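Flultberg Household Water Records
Data card, version 2

Summary

The Flultberg Household Water Records hold monthly meter readings from 282 homes in the Lepik district. The collection is maintained by the Zatora Institute and is intended for the study of seasonal water use in small towns. Darmawan Sopacua is the contact for corrections and access requests.

Contents

Each record gives a household code, the reading in cubic meters, the reading month and the type of dwelling. Household size is included where the occupant agreed to supply it. Street addresses and account numbers have been removed — they are not available on request.

Readings are stored in 12 plain text files, one for each month of the year, with columns separated by tabs. A blank field means that no reading was taken.

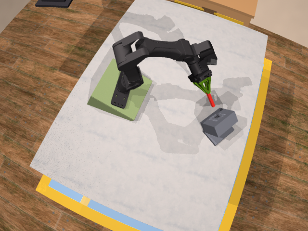
How are replaced meters handled in the data?

A replaced meter starts a new series under the same household code, and the final reading of the old meter is kept in the notes column.

Known limitations

Homes on private wells are not covered. Three streets in the Brindico quarter have no readings for April, when the meter covers were under repair. Users should not treat those gaps as zero use.

Terms of use

The records may be used for teaching and research. Published work should name the collection and the version used. Attempts to identify individual households are not permitted.

Last revised Dec 30, 2022.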